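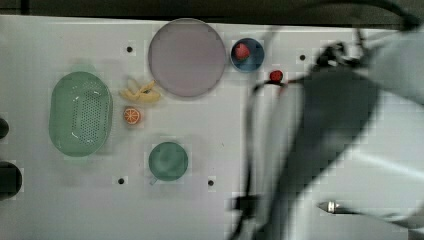

Accueil | Assistance | Notices | Contact

Catégorie : Cuisine et électroménager > Mise en service

4. Installation et premier réglage de la balance Vemar

4.1 Mise en place

1. Retirer le film de protection du plateau et la languette du compartiment à piles.
2. Poser l'appareil sur un plan rigide et horizontal, à l'écart d'une plaque de cuisson.
3. Régler les quatre pieds jusqu'au centrage de la bulle.
4. Appuyer sur ON. L'afficheur indique 0 g après six secondes.

Note : laisser l'appareil 60 minutes à température ambiante avant le premier étalonnage.

4.2 Étalonnage

1. Maintenir CAL jusqu'à l'affichage de « C-0 », plateau vide.
2. Déposer la masse de 900 g fournie au centre du plateau.
3. Attendre « C-1 », puis retirer la masse.

Si « Err » apparaît, reprendre à l'étape 1. Après deux échecs, consulter la section 7.

4.3 Tare d'un récipient

1. Placer le récipient vide, bol ou passoire, sans qu'il touche le plan de travail.
2. Appuyer sur TARE.
3. Ajouter les aliments. Égoutter au préalable les fruits et légumes lavés.

ATTENTION : la charge maximale de 3000 g comprend le poids du récipient. Toute surcharge peut fausser durablement le capteur.

ATTENTION : ne pas immerger l'appareil. Nettoyer le plateau avec un chiffon humide, sans abrasif.

Rédaction technique : Katsuhiko Hirose. Révision de juin.

2 commentaires | 6 partages

Section précédente | Sommaire | Section suivante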